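Two Hands Are Better Than One: Trying Out the Oroline Gripper Kit
Project report by Natnael Mersha and Ravinder Poirier
2024-11-18

Why we picked this kit

Our robotics elective lets each pair choose a product to review, and we went for the Oroline, a set of two hand-held grippers. You squeeze, the jaws close, and a camera on the tool records what you did so a robot arm can learn from it later. Neither of us had used anything like it, and we were hooked within minutes!

The kit is sold with a sheet of starter tasks, mostly blocks and cups. We did those first (400 short recordings between us) and then moved on to the stuff we really wanted to try, which was sorting hair ties and jewelry in a bedroom. Small, slippery, tangled things. Ravinder's idea, and a great one.

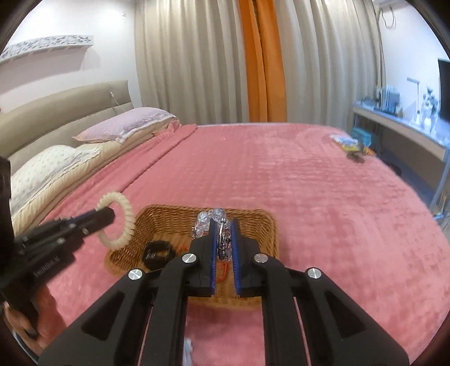 Figure 1. Sorting task on the bed, with a coiled ring hanging from the tip of the second gripper and beads at the jaw tips above the wicker basket.

What worked well

The ribbed blue pads are our favorite part. They line the inside of the jaws, and they gave us a better hold on round beads than the smooth pads on the Famar tool our class owns. The thin tips are good too, because you can reach into a pile and come out with one thing. Spiral hair ties were the most fun: slide a closed tip through the loop and lift, no squeezing needed.

We recorded 600 sorting runs and kept every one where the item ended up in the right place. Swapping hands between sets helped a lot, and by the second evening Natnael could pick out a bracelet by its clasp on nearly every try.

What we would change

The gripper blocks a lot of your view when you look straight down at it, so we learned to come in from the side. Our wrists also got tired after 12 minutes or so of steady work. A lighter handle would fix that, and we'd love softer springs.

Next steps

In January we want to reach 900 sorting runs and start training on them. We'd also like to try the pads on coins.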